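Visit Report: Open Afternoon at the Kiani Robotics Course, Prullalmont

Prullalmont Technical College opened its robotics rooms to visitors one afternoon in June. I went with a group of 18 from the Isholm evening class, mostly people who are thinking of signing up for the fall. The train was late and we missed the welcome talk, so this report starts with the second room.

The second room belongs to the Kiani course, a student project that runs over two terms. Students work with a two-armed robot at a table and teach it everyday handling jobs. This term's unit is called Desk and Bag. Each team writes its own task sheet, collects its practice runs, and hands in a short report at the end.

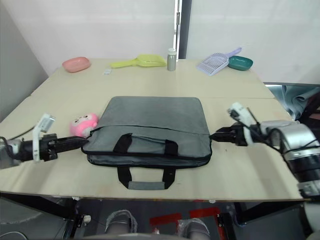
Desk and Bag unit, Kiani course: both arms at the laptop bag.

Soft items are a large part of the unit. A student told us that her team had spent most of its time on the bag, as fabric folds differently on every try and handles end up in a new place. Teams are marked on how well they write down their failed runs as well as the good ones. The pass mark is 60 out of 100, and the written log counts for a large share of it.

We were handed a printed sheet with the course outline. The first term covers safety, joint movement and basic programming. Teams join the table work in the second term, in slots of 2 hours. 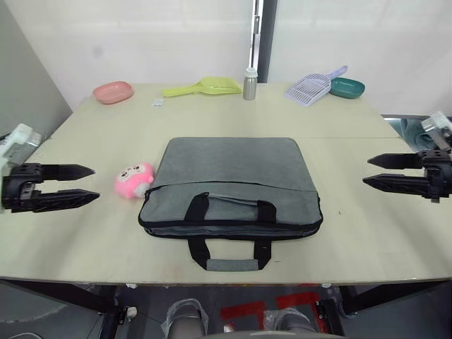 Do students need to know how to program before they start?
Basic Python is enough, and the college runs a short refresher in the first weeks for anyone who is rusty.

Places are limited to eight teams. Applications go through the college office, and evening students can apply on the same form as day students.

After the talk we could ask about the other units. The first one uses small plush toys and plastic household items, picked up and put down in set spots.
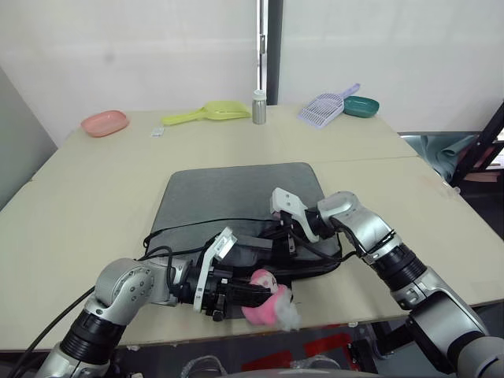 The third unit is still being written. The teaching staff want it to involve two teams swapping task sheets, so that each has to follow instructions it didn't write. Several in our group thought that sounded harder than the robot part.

Coffee was in the hallway, next to posters from the Clornon student contest. Prullalmont entered last year and plans to enter again with the best team from Desk and Bag.
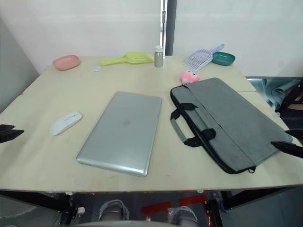

The contest rules allow a fixed time per task and no restarts, so the teams going to Clornon will get extra practice slots in the evenings. We left at 4:30 to catch the train back to Isholm. Application forms are in the folder at our front desk.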